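Watholm switches its transformer fleet to low-maintenance breathers

Utilities spend a lot of time thinking about the oil inside their transformers and much less about the air above it. At Watholm, a regional distribution company with 2,494 transformers on its books, that began to change in May, when the maintenance department signed a supply agreement with Kistura for self-regenerating breathers.

A breather is a simple part. As the oil in a transformer warms and cools, its level rises and falls, and air moves in and out of the conservator tank. The breather holds silica gel, which takes the moisture out of the air on its way in. Once the gel is full it stops working, and damp air reaches the oil. Moisture lowers the oil's insulating strength and ages the paper around the windings.
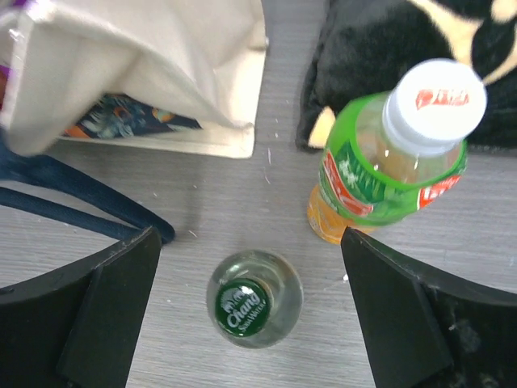 With the older type, a crew has to drive out, unbolt the canister, dump the spent gel and refill it. In the dry inland part of Watholm's territory a charge of gel can last a year. Along the coast it can be gone in a couple of months, and some of those substations are a long drive from the nearest depot.

The Kistura unit has a small heater and a humidity sensor. When the sensor reads above its set point, the heater drives the moisture out of the gel and a valve vents it to the outside. The unit then goes back to normal duty. It draws power from the auxiliary supply already present in the transformer's control cabinet, so no new cable run is needed at most sites.

Watholm is not fitting the units everywhere. The first order covers 300 breathers, and 260 of those are going to coastal and river valley substations. The rest are spares or will go to sites where access is poor in winter. Small pole-mounted transformers are sealed and don't need a breather at all.

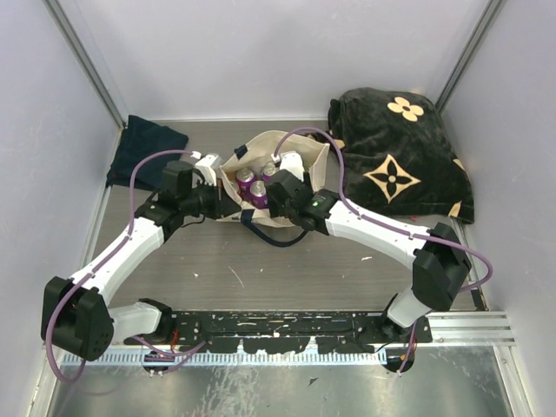 Installation and downtime

Fitting takes one visit. The new breather uses the same flange pattern as the old one, though older tanks built by Mesar need an adapter ring. Crews isolate the auxiliary supply, swap the canister, wire in the heater and run a test cycle before leaving. Where the breather pipe can be reached safely from the ground, the transformer itself can stay in service. Where it can't, the work is being added to outages that were already planned.

The adapter rings caused the only real delay so far. The first batch was cut for a smaller bolt circle and had to be sent back, which held up the river valley sites. Castellanos, the contractor handling the field work, moved its crews to the coast in the meantime and picked up the valley jobs later.
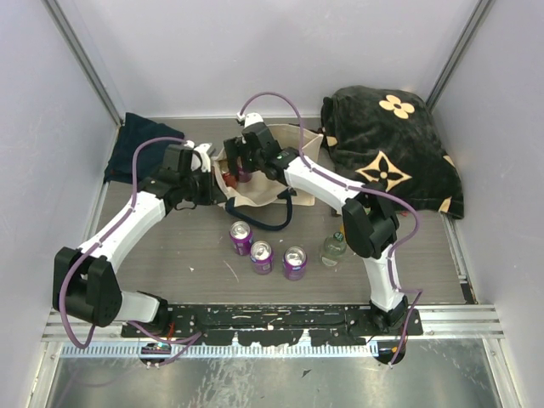

OPERATIONS AND MAINTENANCE

The company expects a service life of 15 years from each unit. Inspections will continue, but they will be folded into the routine substation round - a look at the status light, a check of the vent for insects or dirt, and a reading of the cycle counter. A counter that climbs faster than its neighbors usually points to a leaking gasket somewhere on the pipework.

Oil sampling will stay on its present schedule. Watholm wants a full set of moisture results from before and after the change before it decides on a second order.

Contact the editorial desk | Copyright, all rights reserved | Back to top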